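Three Weeks of Bow Ties

It has been a while since I wrote anything on this blog, and my sister has been asking whether I still work "with the robot." I do! Although if I'm being fair to the robot, most of what I do all day involves my own two hands, a pair of grippers strapped onto them, and more neckwear than I have owned in my entire life.

For anyone new, I work on a small project called Penow. We want a two-armed machine to handle soft, floppy things, and it is going to learn that from examples. Somebody has to make the examples, and since February a good share of that somebody has been me. I put on the grippers, I pick a thing up, I put it somewhere else, I press the pedal to save, and then I do it again. Each one of those we call a take. Our target for this round is 600 good takes with bow ties and ribbons, and as of Friday evening I had 382 of them in the folder, with my tea gone cold beside the keyboard as usual.

I used to think the hard part would be the learning side, all the training runs and the charts. Mingxuan Dong looks after that and I am very glad of it. But the collecting has its own little craft and I've grown fond of it. You have to slow down, for one thing. My first week I moved at the speed I'd move getting dressed for a wedding I was late to, and when we played those takes back they were a mess, with both hands darting about and half the grasps happening somewhere behind my own knuckles. Mingxuan very kindly asked me to pretend I was showing it to my grandmother. That fixed more than any of the written instructions did.
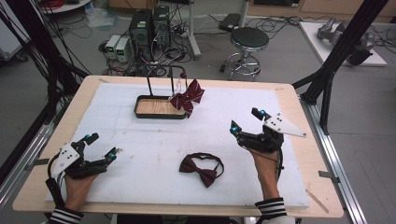 The other thing I had to learn was to stop being tidy. I like things to start in the same spot (my kitchen would tell you the same), so for days I was laying every tie down straight, knot toward me, strap neatly behind. Mingxuan looked through the first batch and said the poor model was going to believe that all the bow ties in the world live in one place. So now I move things between takes. A bit to the left, a quarter turn, sometimes tossed down and left however it lands. It still bothers me, but the later batches are so much more useful.

Then there are the bad takes, which I want to say a kind word about. You drop one, or the fabric slides out of your fingers just as you get it up, and the temptation is to throw the whole thing away and pretend it never happened. We keep some of them now, the ones where I fumble and then recover. If the machine only ever sees things going well, it has no idea what to do the first time a strap slips. I tag those "oops" in the notes, and there are 169 so far. I'm a little proud of that folder too.

My forearms were sore the first few days, I'll admit. Curling your fingers against a stiff joint over and over is a kind of exercise I hadn't met before, and I was dropping spoons at dinner. What helps me is going in blocks of twenty and then taking everything off, walking to the window, shaking my hands out and having a cracker. Wear long sleeves with a snug cuff if you ever try this yourself, your wrists will thank you.

Next up, once the ties are finished, is socks. I have been told there will be a great many socks, and if you have any odd ones in bright colors sitting at the back of a drawer, please send them my way.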